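Cloths and rags, quick tips

Updated 16th September. Short one, lots going on here at the Wike house.

Dark cloths first. Wash them on their own the first couple times. Cold water, half the soap you think. Navy is the worst one, it will turn a white dish towel gray and you won't get it back. Ask me about my good Claver towels. Or don't.

No fabric softener on anything you wipe with. Leaves a coating, then the cloth just pushes water around. If you already did it, soak overnight in hot water and a cup of white vinegar, rinse, wash again plain. Usually comes back. Not always.

Wiping a white table: fold the cloth in four, use one face, flip, next face. A balled up cloth only touches in spots and you get streaks. Damp, not dripping. Dry pass after with a second cloth, teh dry pass is what gets rid of the haze. 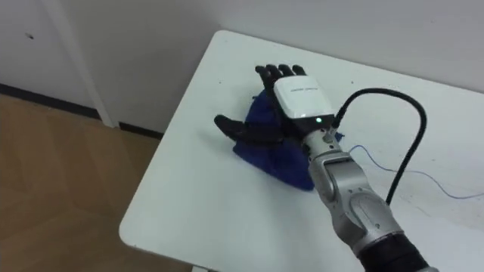 Don't leave a wet dark cloth sitting in a heap on a light top, even over lunch. Dye can creep. If it does, baking soda paste, ten minutes, wipe gently, no scrub pads. Try a corner first. Some tops scratch if you look at them wrong.

Rounded edges and corners: wipe along the edge, then once underneath. Sticky stuff collects under there, jam mostly at our place.

Smell. If it smells when you pick it up it's done, into the wash. Hang between uses, spread out flat over a rail or the oven handle. Folded over the faucet dosen't count, the middle stays wet.

How many to keep? I have 13 going and that's plenty. Old T-shirts cut up work as good as the bought ones for windows, cut off the seams or they drag. I paid too much for a Claltgate pack once, lint everywhere until maybe the fifth wash.

Greasy garage rags stay OUT of the dryer. Lay them flat outside to dry, one layer, never in a pile.

More on sponges when I get to it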